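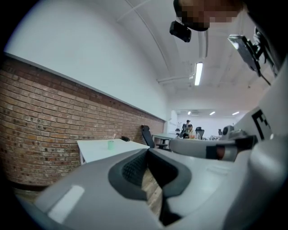 We use cookies to remember your settings. Accept | Manage

Search this site Search

Can a machine clear a desk yet? A short gallery

Every spring somebody sends me a video of a robot folding a shirt, and every spring I ask how many takes it needed. Himisley says its arm will be tidying offices by August. Zevden says much the same about shop floors, at a price of 4,000 a month, and won't tell me what happens when the arm drops something.

So I went looking at the chores themselves. My test is a dull one: a cup with a straw in it, standing on a white table by a brick wall. Carry it to the sink without a spill. A ten-year-old manages that while talking. The straw sticks up past the rim, so anything coming in from the top has to deal with it first, and a cup pinched too hard ends up on the floorboards.

Then there is the small black thing toward the back of the same table. I'd take it for a mouse or something like it, and whether it should be moved at all is half the chore. Cleaners make that call a hundred times a shift. I have yet to see a sales sheet that mentions it. 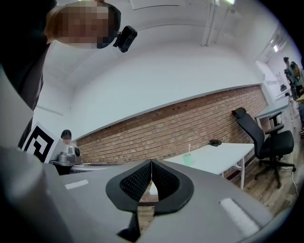 Wagner Portela
Contributing writer, Work and Tools

Two black fingers with dotted pads, leaning in until there's only a narrow gap between them. I like the pads. I'm less sure about the rest of the day's work: a green cup, a desk with thin legs, a chair on casters, and a white cable along the floor that any cleaner would step over without a thought.

Umitz told me its gripper picked up the right object 92 times in a row. I asked whether the object had been in the same spot each time and got a brochure back. Mladenović, to their credit, sent me a log of 112 tries with the failures left in, and most of the failures were cups.

My guess is that sorting identical parts from a bin is close, and good luck to whoever buys that. Wiping down a desk that belongs to a person, with that person's junk on it, is a long way off. If you run one of these in a real shop and it works, write to me and tell me who picks up after it.

Recent items
Self-checkout, 2 years on: who bags the eggs?
The mop that got lost in our hallway
Letters: my dishwasher still needs me
Do shelf scanners save anybody any time?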